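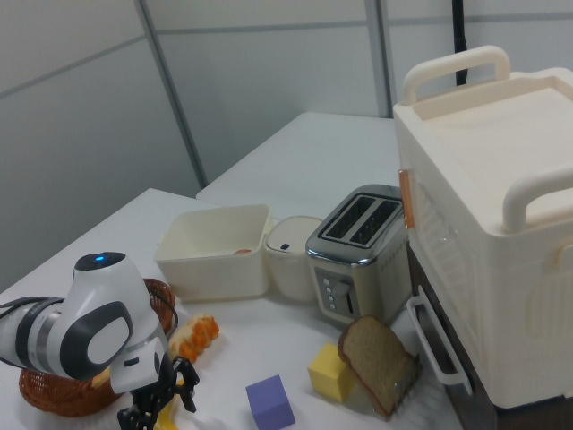

4. Travel, rest and late-game performance in the women's second division

4.1 Setting and sample

The analysis in this section covers two full seasons of the women's second division, in which the clubs play one another home and away between autumn and late spring. League records gave 562 matches for which the score at the end of each quarter, the tip-off time and the hall were all known. Matches decided by forfeit were left out, as were those moved to a neutral hall at short notice. Play-off matches were also left out: the travelling side in a play-off has usually stayed overnight, and the rest days between matches are fixed by the league and not by the clubs.

Travel was measured as the shortest road distance between the home hall of the visiting club and the hall in which the match was played. Clubs in this division travel almost entirely by coach or by shared cars. Two clubs, Skandum and Macedo, sometimes made part of the journey by rail, and for these the road distance was kept so that all clubs were treated alike. The longest single journey in the sample was the one made by Skandum to the hall of Trasent.

Rest was counted in full days between the end of one league match and the start of the next. Cup matches and friendly matches were not included in this count. Oltmanns raised the point in an early review of the method that friendly matches may be as tiring as league matches for players who do not often start, and we accept that the rest figure is for this reason a little generous for some clubs.

4.2 Measures of performance

Three measures were taken from the match sheets. The first was the difference in points scored by the visiting side between the first half and the second half. The second was the share of free throws made in the fourth quarter. The third was the number of fouls given against the visiting side in the fourth quarter. Shooting from open play was not used, as the match sheets in the first season did not record missed shots in the same way at every hall.

The free-throw measure was chosen because the shot is taken from the same place each time and without a defender. It has been used in earlier work on tiredness in court sports, although mainly with men's teams and in leagues where the players are employed full time. In the present sample most players had other work or were students, and a long journey on the day of a match may follow a morning shift or a lecture. No record of this was available to us.

Overtime periods were removed before any measure was worked out. Where a match went to overtime, only the four normal quarters were kept.

4.3 Results

Visiting sides scored fewer points in the second half than in the first more often after long journeys than after short ones. The pattern was present in both seasons and was stronger in the first. It remained when the strength of the home side, taken from its league position at the end of the previous season, was added to the model. Newly promoted clubs had no such position and were placed at the bottom of the table for this purpose.

Free throws gave a less clear picture. Visiting players took 1,394 free throws in the fourth quarter across the whole sample. The share made was slightly lower after long journeys, but the difference was small and could have arisen by chance. When only matches with a final margin of 4 points or fewer were kept, the difference disappeared. We suggest that in close matches the ball is passed on purpose to the best free-throw shooters, who are also the players least likely to lose their form late in the evening.

Fouls in the fourth quarter showed no link with distance. They did show a link with rest. Sides playing with 2 days of rest or fewer were given more fouls in the last quarter than sides with a longer break, whether they were at home or away. The effect was seen most plainly in clubs with short benches. Prodside, which named a reduced squad for much of the second season, had a strong influence on this result, and when its matches were removed the link became weaker but did not vanish.

Figure 4. Change in points scored by the visiting side between the first and second halves, by road distance travelled. Each bar shows one band of distance. Both seasons are combined.

4.4 Interviews with coaching staff

The match data were read alongside interviews carried out by Kong with head coaches and assistant coaches. The interviews were held after the close of the second season, most of them in July, and followed a fixed list of topics: travel plans, meals on match days, warm-up, and the use of substitutes.

Coaches were in broad agreement that the time of arrival mattered more to them than the distance itself. Several described reaching the hall with only enough time to change and complete a short warm-up. One assistant coach stated that her side had stopped holding team talks in the changing room on such days and held them on the coach instead. Opinion was divided on the use of substitutes. Some coaches said that they changed players earlier after a long journey; others preferred to keep the starting five on court while the score was close, and to accept a weaker last quarter.

Meals were mentioned more often than had been expected. The clubs with the smallest budgets left this to the players, and coaches at these clubs considered it a weakness. The match data cannot be used to test this view.

4.5 Limits of the analysis

Distance is a rough stand-in for the strain of a journey. Traffic, weather and the comfort of the vehicle were not recorded. Officials may also travel long distances, and it is possible that part of the pattern in fouls reflects their condition as well as that of the players. The names of officials were removed from the match sheets before they were passed to us, and the question could not be followed further.

The copy of the league records used throughout is the one supplied on 3 February 2019. Corrections made by the league after that date are not included. Tables for each season taken separately are given in the appendix, together with the wording of the interview topics.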